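Handheld gripper drops small screws when the jaw closes

kquartey
Left gripper on our Narkum pair lets go of M3 screws just after it closes. 12 drops in 37 picks. Right one is fine.
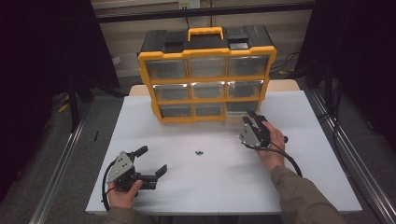
Sorting bench with both grippers.

wilma_k
Pads. Swap left and right and try again.

ritu.s
I'd check the cable first. A tight loop pulls on the handle.

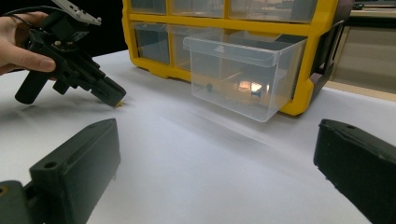
Drawer out, jaw down at the table.

kquartey
Swapped pads, fault stayed on the left. Cable has slack.

wilma_k
Fair enough - not pads then. I still wouldn't blame the cable.

sanneb
Look at the pivots. Ours had play after 1,000 cycles and a drawer landed on my foot. Keep the drawers low over the table until it's sorted.
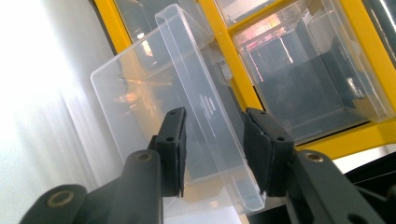
Reply 11 - kquartey
Play in the left pivot. New bushings ordered, left unit tagged out.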